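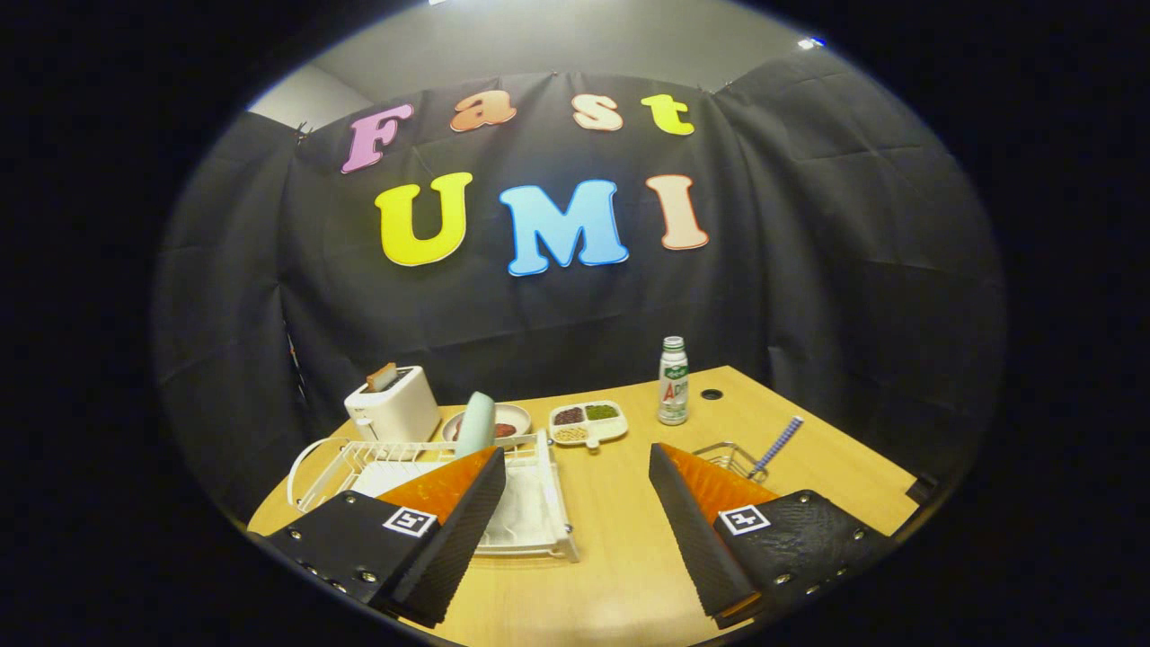
Several operators at Panagiotou have asked whether the table needs to be laid out identically before every recording, given that the study is meant to test how well the method copes with change. Their question is answered by steps 2 and 3 below. The backdrop is fixed for the whole study; the objects are placed afresh within the limits set out here.

4.2 Preparing the table

1. Hang the dark cloth behind the table and along both sides. The letters "Fast" and "UMI" stay pinned to it between sessions.

2. Place the toaster at the back left corner, with the plate to its right. The divided dish and the bottle follow, in that order, towards the right.

3. Set the wire rack at the front left and the small wire basket on the right, with the checkered utensil leaning in it. Each object may be shifted by up to 15 cm from its position in the previous recording.

Note: The round hole in the tabletop must not be covered. It is used as the reference point when recordings are aligned.

4. Wipe the square markers on both sides of the gripper with a dry cloth.

Caution: Do not plug in the toaster.

5. Hold the gripper behind the front edge of the table, fingers upright, and keep it still for 3 seconds before starting the task.

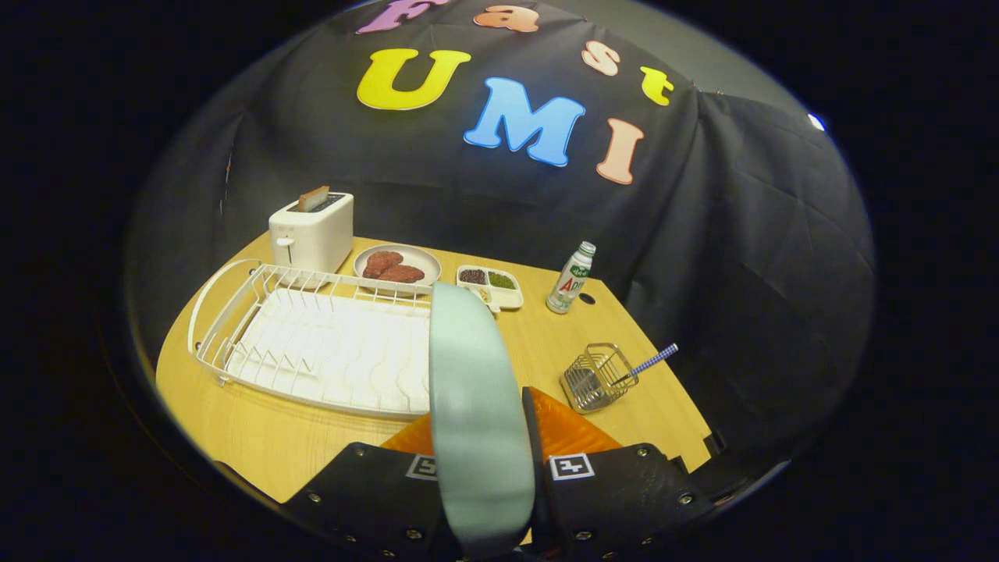 6. Carry out the task at an even pace and return to the starting position. Enter the recording in the Trukevano log.

4.3 Size of the data set

The November release contains 1,839 accepted recordings made by 19 operators. Rejected recordings are kept separately and are not used in training.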